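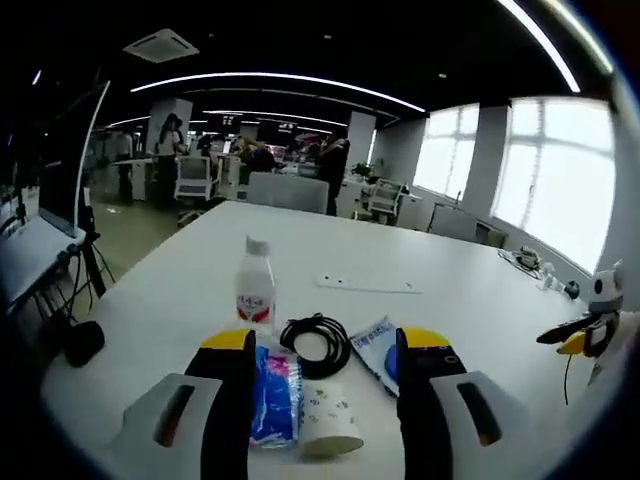
My grandmother kept every letter she ever got, and she got a lot of them. When she died we found 914 in the hall closet, sorted by sender, then by year, then (this is the part that got me) by how much she'd liked them. I've been trying to write letters ever since. I mean paper ones, with a stamp, to people I could text in four seconds. And the first thing I learned is that I make mistakes constantly, and that a phone has been hiding this from me for years. So I own correction fluid again. If you're my age you're picturing the bottle with the little brush, but white liquid in a small white bottle could be nearly anything, like the one with the red and white label standing on that table, and I once reached for the wrong bottle on my own desk and put school glue over the word "sincerely." My aunt's letter went out with a shiny patch and an apology.

I started in March, in the back bedroom, at the desk where I pay bills. This was a bad choice. Nothing warm has ever been written at that desk. My first letter, to a college roommate who moved to a town called Sornside, came out sounding like a notice from the water department. I asked after her health. I hoped this found her well. She called me when it arrived to ask if I was okay!

So I moved to the kitchen, and things loosened up. I wrote about the neighbor's fence and the soup I'd ruined and whether either of us still liked the band we'd driven nine hours to see. I filled three sides. My hand hurt so badly I had to hold my coffee with the other one, and I was as pleased with myself as if I'd run a race.

Then I had to find a stamp.

I'd like to tell you I've become a pen person, but I've mostly become a paper person. I tried the fancy stuff first, a cream-colored pad from Ustano that cost more than my lunch and soaked up ink like a paper towel. Then I tried the cheap stuff, which I liked fine until I wrote on the back and could read both sides at once. What I've settled on is a plain pad made by a small outfit called Divby. It has no lines, and my sentences slide downhill to the right. My friends say it's charming. My mother says I should get the one with lines.

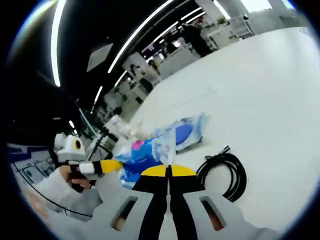 The waiting is the other thing. I had forgotten about waiting. You drop the envelope in the box and then you have said something to a person and they don't know it yet, and for three or four days you walk around with that. I wrote to a cousin that I was worried about my job. By the time she read it, the worry had passed and I'd moved on to a new one, and when her answer came, full of good advice about the old worry, I sat on the porch steps and read it twice anyway. It was nice to be fussed over for a problem I no longer had.

Not everyone writes back. I should say that plainly, because I took it hard at first. I'd send out five and get one. I complained about this to Jennylyn Dalisay, who teaches a night class in letter writing at our library and has sent more mail than anyone I know. She laughed at me, kindly. "You don't mail a letter to get a letter," she said. "You mail it and go have supper." She numbers hers in the corner, tiny, in pencil, and the one she sent me after our talk was number 1000. I felt as if I'd won something at the fair.

I asked her what beginners get wrong, and she said they wait for news. They think something has to have happened. Her best-loved letter, the one a friend carried in a purse for years, was two pages on a bus that didn't come.

I think about that one a lot. My grandmother's favorites, the ones at the front of each bundle, are nearly all like that. One from her sister is entirely about a hat. Another describes a dog named Onu stealing a ham, and then, a week later, stealing another ham. There are big letters in the closet too, births and funerals and one broken engagement, but she filed them toward the back.

I've got a shoebox of my own now, and so far it holds eleven letters and a postcard of a lighthouse. My roommate's came on Tuesday, four pages, with a coffee ring on the second. She says the fence story was good but she wants to know what kind of soup.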